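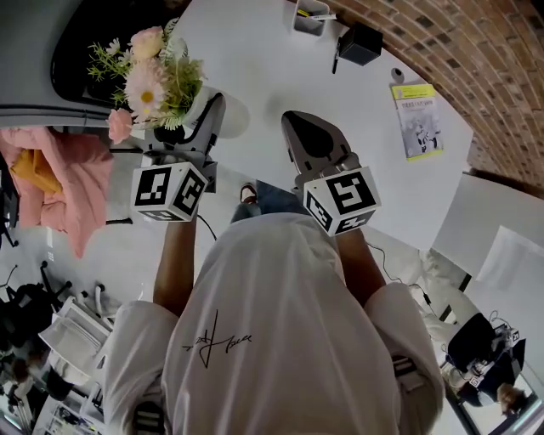
Home | News | Clubs | Opinion | Letters | Contact

Let the club be slow

There is a question I get asked at every open evening, usually by a kind parent holding a paper cup of tea, and it is this: when will they build something that moves by itself? I have run the Thursday robotics club at Hurden for 4 years now and I still don't have a brisk answer. What I tend to say is that at the moment the students are the part that moves, and then I watch the parent's face and wish I'd started somewhere else.

So let me try again, with more room than I get beside the tea urn.

Our main project this year is called Susance. The students take a gripper in each hand, little jaws with patterned cubes fixed on top so that a computer can work out where the hands have been, and they do ordinary jobs with them. They move flowers. They fold a blanket, or try to. They put pens back in a pot. Each go is recorded, and the recordings are what we hope to teach a machine from later on. By half term the club had saved 1270 of them, and I should think I have stood over a good many of those myself, saying "lovely, and once more please" like somebody's aunt at a wedding.

It doesn't look like much. I know it doesn't. The club across town at Najafi builds machines that knock each other over, and they have a loud and marvellous time of it, and I went along to cheer at their last meet and came home hoarse. I have nothing against a good shove. But I have come round to thinking that our sort of project deserves a place in schools too, and that we ought to stop treating it as the dull cousin who is only invited because your mother insisted.

For one thing, it lets in people who would never have come through the door. We used to ask newcomers whether they could program, which was a silly thing to ask a child of twelve at the end of a school day. Now we hand over the grippers and say, see if you can pick up that rose without bending it. They can all have a try at that! And within a few minutes they are arguing about whether to come in from the side or from above, and how hard a squeeze is too hard, and that argument is engineering, whatever they think they are doing.

For another, it makes them look at their own hands. I had folded blankets for most of my life without noticing that I pinch a corner, let the weight of the cloth do a bit of the work, and then smooth it with the flat of my palm. Take away the palm and give me two hard fingertips and I am hopeless. One of our younger members told me that she had started watching her gran butter toast. I was so pleased by this that I forgot to ask her what she'd seen.

The objection I take most seriously is about boredom, and about who the work is for. Children should not be spending their afternoons on drudgery for the sake of a data set, and if I thought that was what we had made I would lock the cupboard and take up bell-ringing. We keep a few house rules. The students choose the jobs. They own the recordings, and they decide together whether any are passed on. And anyone who has had enough puts the grippers down and goes to solder something - no sighing from me.

We also enter the Cultero Shield each spring, and we have come 3rd in it, which we were very proud of. But the judging there gives every mark to what the finished machine does on the day, and not one to how the team gathered what it learned from. I would like to see that changed. Give them a table, let a student explain why the first fifty tries were no use, and mark that. I have heard better explanations of failure from thirteen-year-olds than I ever gave in my working life.

Meanwhile we shall be carrying on with the blanket, which has beaten us since September. If you have a child who fiddles with things, send them along on a Thursday, straight after school, and tell them to bring a snack.

Print this article | E-mail to a friend

Comments (3)

toastwatcher: My son came home and tried to lay the table with the barbecue tongs. We lost a glass but he was very happy.

Ex-Najafi parent: Fair piece, though I do think you undersell the shoving. Mine learned a great deal about gears from being flattened 2 years running.

M.: Do you take sixth formers? Mine can program but couldn't fold a blanket to save his life.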